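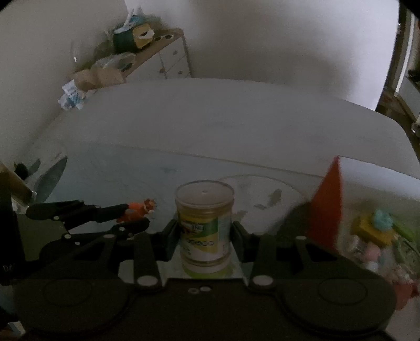
A jar with a yellow, green and white label and a small orange figure at the sorting table, Grandolo packing hall.

Home | Visits | Reports | Contact

June 10, 2023 – Report by Kanini Nyanda

Members of the Zolwood Household Goods Association visited the Grandolo packing hall at the invitation of its manager, Gert Mabuza. The party numbered 17 and was received in the front office, where Mr. Mabuza gave a short account of the site. The hall covers 900 square meters and has handled mixed household orders for 15 years.

The tour began at the sorting tables. Food jars, small toys and kitchen items arrive together and are separated before packing. Mwanahawa Massawe explained that jars travel upright in divided cartons – 48 to a layer – and that toys are wrapped singly in paper. Members asked about breakage in transit and were shown the current carton design.

After lunch, Josphat Lukumay led a discussion on labels and shelf order. Several members asked for larger print on the carton ends, and Mr. Mabuza agreed to raise the matter with the supplier, Edau. The Association thanks Grandolo for its hospitality. The next visit is planned for October.

Contact the Visits Office | © Zolwood Household Goods Association | Back to top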